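The **pop-up toaster** is a small electrical kitchen appliance that browns sliced bread by radiant heat and raises the slices when a set time has passed. It is one of the most common appliances in homes where sliced bread is eaten daily. The word "toaster" is also used for toaster ovens and for the conveyor machines found in hotels and canteens, which are treated separately.

## Background

Before electric models, bread was browned in front of an open fire, either on a long fork or in a hinged iron holder. Later holders were made to stand on a gas or coal stove. These methods browned one side at a time and needed constant watching.

Electric toasters became practical in the early twentieth century, once there was a wire that could glow red in open air many times over without burning out. An alloy of nickel and chromium met this need and is still the usual choice. The first electric models had no casing and no timer. The user turned the bread by hand and pulled out the plug when it was done.

Toasters that heated both sides at once and ejected the bread were first sold to restaurants. Household versions followed in the 1920s. Sales grew further when ready-sliced loaves reached the shops, as slices of even thickness brown more evenly.

## How it works

Pushing down the lever lowers a carriage inside each slot and closes the main switch. Current then flows through heating wires wound on flat sheets of mica, a mineral that stands up to heat and does not conduct electricity. In most modern toasters a small electromagnet holds the carriage down. When the timer cuts the current to the magnet, a spring lifts the carriage.

Three kinds of timer have been used:

- **Clockwork** – a wound spring runs down over the set period. Found mainly in early models.
- **Bimetal strip** – two metals joined together bend as they warm and trip the catch. The second batch often comes out paler or darker than the first, depending on the design.
- **Electronic** – a capacitor or chip measures the time. This is now the most common type.

The browning control changes the length of the cycle. The numbers on the dial are not minutes in most models, although many people believe they are.

## Browning

The colour and flavour of toast come mainly from the Maillard reaction, in which sugars and amino acids in the bread react under heat. The surface must dry out first. Fresh, moist bread therefore takes longer than stale bread, and frozen bread longer still. Breads with added sugar or milk darken quickly.

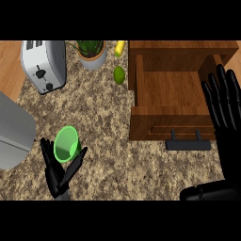
*By the Household Appliances editors. Last revised Sunday, July 14, 2024*

## Care and safety

Crumbs collect under the slots and can smoke or catch fire. Many toasters have a tray that slides out for emptying. The appliance should be unplugged and left to cool before it is cleaned, and it should never be put in water.

Metal knives and forks should not be used to free a stuck slice. The heating wires are bare, and on some models they can remain live even when the lever is up. Wooden tongs are safer, with the plug still removed first.

A toaster should not be used under curtains or directly below a low cupboard.

## See also

- Toaster oven
- Sandwich press
- Sliced bread
- Maillard reaction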